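Clulliddale site puts its new robot rules into daily use
23rd January

Good news for anyone who has ever had to guess what a robot beside them is allowed to do! Gredeo, the parcel handling firm, has brought in a plain-language rulebook for two-armed robots at its Clulliddale site, and it fits on 7 pages.

The work was led by Nayara Queiroz, who spent last September going through the old guidance line by line. That ran to 157 clauses, many of them written for fenced-off machines that never share a room with people. Hers has eight rules, each short enough to read out loud at the start of a shift.

"I wanted people to want to read it," Queiroz said. "If a rule needs a second rule to explain it, we went back and wrote it again."

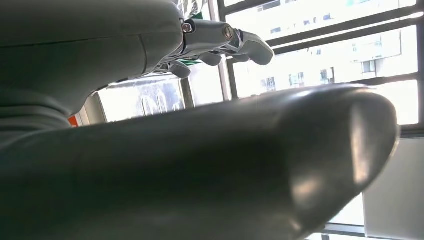
What the rules cover

The first group deals with the hands. Finger joints and visible bolts get a look before every run, and coverings on the arms are checked for tears. Any fault is logged by the person who finds it, in their own words (no codes to look up, hooray).

The second group is about the bench. Each hand has its own side to work on, the scale tray stays clear between parcels, and a parcel must lie flat before the belt starts. Anyone can call a stop, visitors included, and a restart takes 2 people.

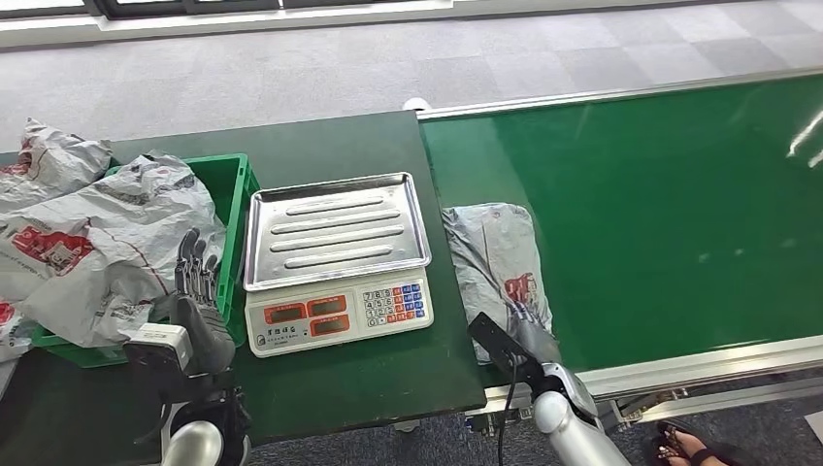
What comes next

Zawadi Rotich, who runs training at Gredeo, is already turning the rules into a half-day course, with plenty of time at the bench. The Godoy and Drandia sites will try the rulebook next, and staff there have been asked to mark up their copies and send them back, scribbles and all. Rotich says the best change so far came from a trainee, who asked for the stop rule to be moved to page one. It has been.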